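November, late afternoon, bench by the window

Third go at the walnut ink and I think I'm finally getting somewhere! The jar from the Clondalano hulls has been steeping long enough that the whole corner of the shop smells like a wet basement (sorry to everybody who shares the sink). I strained it through the old pillowcase first, then through a coffee filter, and the filter clogged almost right away. Next time I'll let the sludge settle overnight and pour off the top, which is what I wrote in here last time and then forgot to do.

Cooked it down on the hot plate on low, lid off, stirring whenever I walked past. Took the first sample at 30 minutes. Brushed it on a scrap of the Akande paper and got a weak tea color, kind of pretty but useless for lettering. The second sample was a lot darker, and by the third I had that warm brown I've been after, the one from the Flondley ledger pages. It feathers a little on the Akande and not at all on the heavy stuff. I suspect the sizing, but I've only got 3 sheets of the heavy left and I don't want to burn through them on swatches.

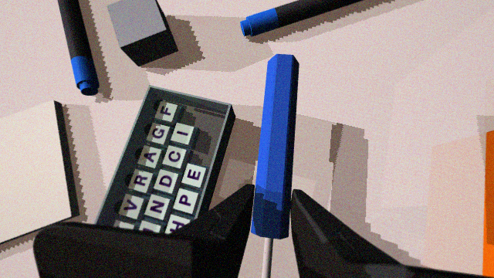

Gum arabic next. I put in 5 drops of the premixed solution per small bottle and that seems close to right. The ink sits up on the nib nicely and doesn't run off in one big blob on the downstroke. With no gum at all it went straight through the paper and onto my blotter, so there's now a very handsome brown lowercase g on there. I tried doubling the gum in one bottle just to see, and it dried shiny and sort of tacky, and I could still smudge it with a thumb after lunch. Labeled that one "sticky" and shoved it to the back.

Cloves: I tossed a couple in each bottle against mold. The last batch grew a fuzzy gray cap inside the fridge, so I'm not trusting the cold by itself anymore. If anybody has a better idea than cloves, write it in the margin here. I'd love to skip the pumpkin pie smell.

Still to do: swatches in the window, half covered with cardboard, to see how much they fade. Same set again in the drawer for comparison. Also need to rinse the Cliveo nib properly, I left it in the jar and it's looking a bit crusty at the shoulder.

Oh, and whoever wants hulls, there's a bucket by the back door. Wear gloves! My fingers are going to be brown for weeks and I've got a dinner to go to.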